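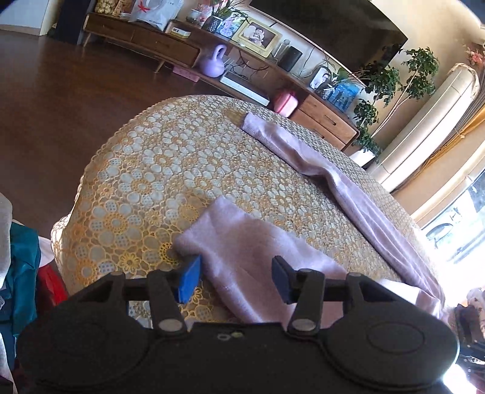
Towels, Plollach.

Pre-season safety check, holiday let, 8/12/19

1. Smoke alarms
Landing: works. Kitchen: works, and has done so at every slice of toast since March. Bedroom: chirping. Battery on order.
PASS, with chirp

2. Tumble dryer
Lint filter cleared. Enough fluff came out to stuff a modest cushion. Vent hose behind it kinked, now straightened. Guests are asked not to run it overnight, and the notice saying so has been used as a shopping list.
PASS after work
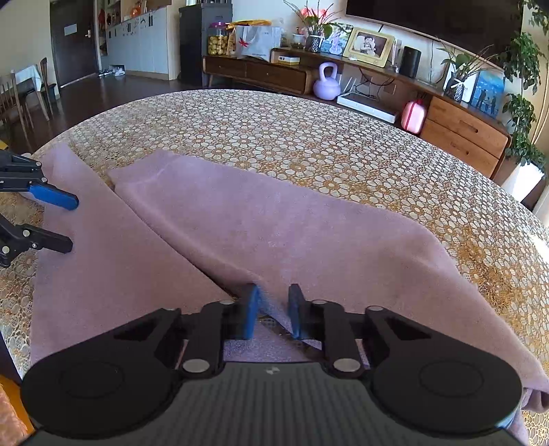 3. Electric heaters
Two in the house, both 2,000 watts. One was sharing an extension lead with the kettle. Lead removed and taken home with me. The Rirura heater has a tip-over switch that cuts out properly. The other has a tip-over switch in the brochure.
FAIL (second heater)

4. Drying clothes indoors
Nothing to be draped over a heater, however briefly. Last winter's tenants called it "airing".

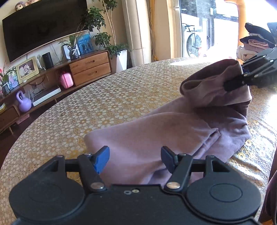

A clothes horse now lives in the cupboard under the stairs, and should stand a good metre from anything that gets hot. The scorch mark on the skirting stays as a teaching aid.
PASS, for now

5. Stairs
Handrail firm. Carpet loose on step five, where it was loose last time and the time before.
FAIL, by tradition

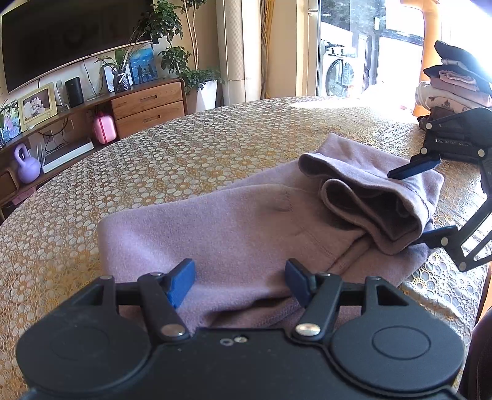

Senthil Marar wrote back that the carpet had been "on the list", and asked whether double-sided tape would count as a repair. It would not.

Comments (2)

Navesard: Our dryer hose was the same. Pull the machine out once a year, you won't enjoy it.

Nyamweya: Is the chirping one the bedroom I've booked?

13 shares

Recent
Carbon monoxide alarms: where to put them
Bunk beds, a grudging guide
Who has the spare key?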